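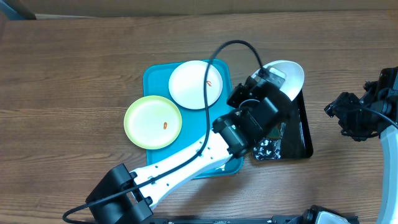 **Dishwasher leaves white film on plates and bowls after switching detergent**

Posted by Oline in Kitchen & Appliances, Jul 29, 2025

Dishwasher is an Ollness 874, top and bottom rack, installed new. We changed from gel to powder and every glazed piece now comes out with a chalky haze. Plastic trays have it too, but fainter. Test strip says 342 ppm hardness at the kitchen tap. The softener dial is on 4 of a possible 11. Rinse aid is full. Vinegar on a cloth removes the film completely. Is this a dosing problem or is the glaze being etched? I would like to know before I run the good dishes again.

---

**Clokeo**

Get a different brand. Mine did this and I switched to tablets and it went away.

---

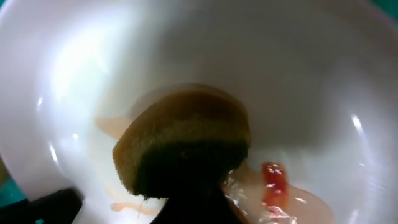
**Alfredo Soriano**
*Appliance technician, community moderator*

If vinegar takes it off, it is scale. Etching is a loss of surface and no acid will bring it back. You can check by wetting the piece: scale disappears under water and returns as it dries, and so does light etching, so the wet test alone proves nothing. The vinegar test is the one that counts.

At 342 ppm a setting of 4 is too low. Proceed as follows:

1. Fill the salt reservoir and wipe up any spilled grains.
2. Set the softener to 9 and run an empty rinse cycle.
3. Run one hot cycle, 149 °F or higher, with a citric acid descaler and no dishes.
4. Go back to powder at the full dose printed for hard water.

Many gels and powders differ in how much water conditioner they contain, so the same softener setting can give different results. If film remains after five loads, go up one step. Do not go straight to 11, as water that is too soft does etch glass over time.

---

**Enriquez**

Also check the cap on the salt reservoir. Mine was cross-threaded and leaked brine into the tub, and the film looked the same. New cap was part no. 127 in the parts list.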